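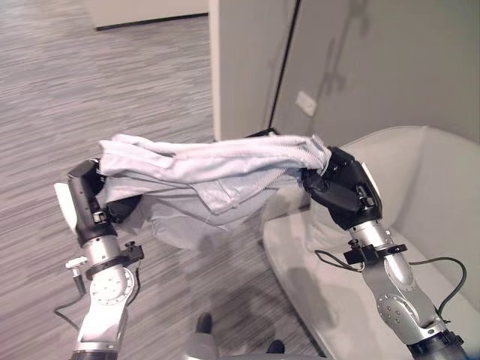
Zarkville update for anyone who missed it. Ludemier, the neighborhood app, added read receipts for waving last month. If you wave at a neighbor and they see it, you get a check mark. If they see it and don't wave back, you get a gray one.

The town has 354 households on the app. By the second evening, 300 of them had at least one gray check mark.

Police say calls are up. Most are from residents reporting a man standing at the end of his driveway with his arm raised, waiting. In each case it was a different man.

My own street is holding together. The guy across from me has been wearing sunglasses since the update so the app can't confirm eye contact. He wore them to take out the trash at 11 p.m. and walked into the bins. 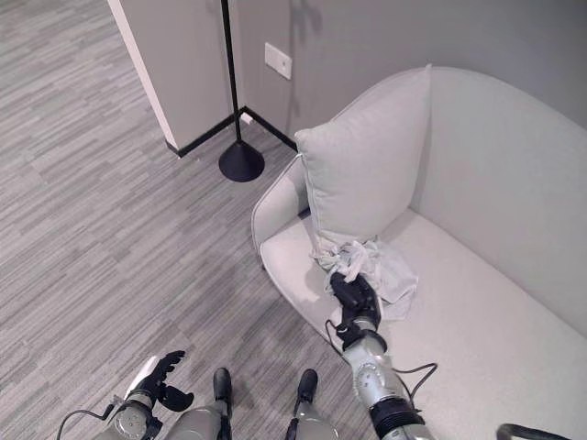
Ludemier put out a statement saying the feature was built to "bring people closer" and that anyone unhappy with it can switch it off in settings. Switching it off sends an alert to everyone within 800 feet.

Correction to the last post. It's everyone within 800 feet plus your mother.

A few people have moved over to Tefera, a rival app that only tracks nodding. I tried it for a weekend. You get rated on depth of nod. I was told mine was "curt" and offered a paid upgrade.

The hardware store is selling a foam hand on a pole that you stick in the lawn. It waves at everything. The app counts it as a resident and it now has a higher neighbor score than I do. It has been invited to a cookout. I have not.

Town council met about this in November. They spent 2 hours on it. The motion to ban the feature failed when a member raised her hand to vote no and the phones of everyone in the room logged it as a wave. They all waved back to be safe. The clerk recorded it as unanimous, but couldn't say for what.
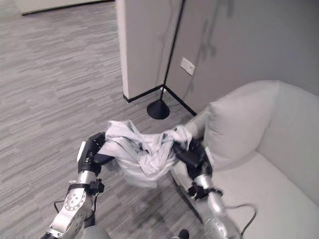 Arkaler, the company that owns Ludemier, says the next version will handle small talk. You stop on the sidewalk, both phones discuss the weather, and you get a summary when you're home. Mine from the test group said "Agreed it was cold. Other party mentioned a boat. You did not ask about the boat."

I've been back to ask about the boat. He saw me coming and put the sunglasses on.

Gray check mark, 6:40 p.m.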